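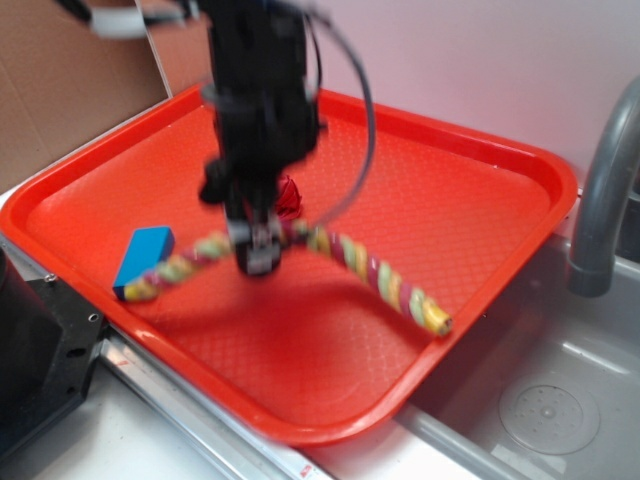

Femke Koster wrote back the same evening to say that she had read the whole list of tray contents twice and still didn't know where a person was supposed to begin, and could the README please start with the trays themselves. She was right, so it does now, and thank you, Femke.

# Birum Tray Sets

A collection of small toy arrangements on serving trays, with notes on what was set out and how it was put away again.

12 shares · 5 comments

## What you'll find in it

The idea began at a kitchen table in June, when Gunnlaugur Hallgrímsson and I were trying to sort a great heap of toys that had come to us in four big boxes, and we found that everything went better once we stopped sorting on the floor and started sorting on trays. A tray has a lip, so blocks stay put. You can carry it to the window, or slide it down the table to the next person, or leave it overnight and come back to it after breakfast. We grew very fond of them.

The collection holds 3,379 pictures of trays with a few things on them, and 1,219 of those have a written note to go with them. The notes are short and were typed by whoever happened to be sitting nearest the keyboard, so please forgive the differences in style. Peter Vondráček writes full sentences. Floor Dijkstra writes "rope, block, done."

## The trays

Our favorite is the big red-orange one with the rounded corners. It's a proper serving tray with raised sides all the way around and a fine raised pattern across the bottom, and it is bright enough that a blue block on it can be found by anybody, even before coffee. The pattern does catch the light, and if you are working on anything to do with color you may want to bear that in mind, as the rims are shiny too.

We never set the trays perfectly straight. I know this bothers some people! Please don't rotate the pictures to "fix" them, or at least keep the originals if you do.

## The toys

Most of what we have falls under one of these words in the `kind` column:

- `rope` – twisted rope toys, including the long one in yellow, light green, pink and cream that looks like something from a candy counter
- `block` – plain solid bricks in one color
- `soft` – anything stuffed
- `other` – the rest, and I'm sorry that it's such a large group

Ropes are the troublemakers and also, I think, the most interesting part. A block has a place and stays in it. A rope can lie nearly flat on one side and sag into a curve on the other, with one end up against a block and the other way over by the lip of the tray, and then what do you write under `position`? We argued over this for a good while. In the end we decided to note both ends and leave the middle alone. If an end touches another toy, the note says so under `touching`.

## Columns

`tray` – the color of the tray, in plain words
`kind` – see above
`color` – main color first, then the others in any order
`position` – left, right, near, far or center, two values for ropes
`touching` – the other toy, or blank
`note` – free text, may be empty

Blank and "none" mean the same thing in `touching`. Sakda Luangrath has promised to clean this up in the next release, and has been promised cake in return.

## Known problems

The first 900 notes were written before we agreed on color names, so you will meet "orange," "red" and "tomato" for one and the same tray. Pink and magenta were never settled at all. Some pictures have soft, doubled edges where something was moving.

## Getting in touch

Corrections are very welcome, small ones especially. Send the row number and what you think it ought to say, and Floor will look at it when she is next at her desk, usually in the morning.

Share this page · 5 comments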